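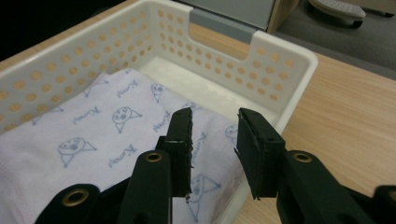

# Tarnstead Guesthouse Rules Dataset

Booking rules of small guesthouses and hostels, collected by Drinura. Version 2, updated in September.

## Contents

The file `rules.csv` has 329 rows. Each row is one rule from one house. The rules come from 182 houses in the Tarnstead area and the Jatoi valley.

Columns:

- `house_id`: number of the house, without its name
- `topic`: check-in, pets, linen, quiet hours, deposit or children
- `rule_text`: the text as the house wrote it
- `lang`: language of the original text

## How the rules were collected

We copied the text from the public page of each house. Spelling mistakes were kept. When a house had two different check-in times on the same page, we kept both rows, and the column `topic` has the mark `check-in*`.

## Known problems

- 11 houses changed their rules while we were collecting. Only the older text is included.
- Towel rental and bed linen are both under `linen`. We want to separate them in the next version.
- Rules longer than 30 lines were cut into several rows.

Please do not use this data to make a booking. Ask the house directly.

## License

Free for research and teaching. Please mention Drinura as the source.

Filed under: Travel & Lodging > Open Data

Related items

- Zallard Ferry Timetables
- Jatoi Valley Campsite List
- Tarnstead Breakfast Hours

© Drinura | Contact | Back to top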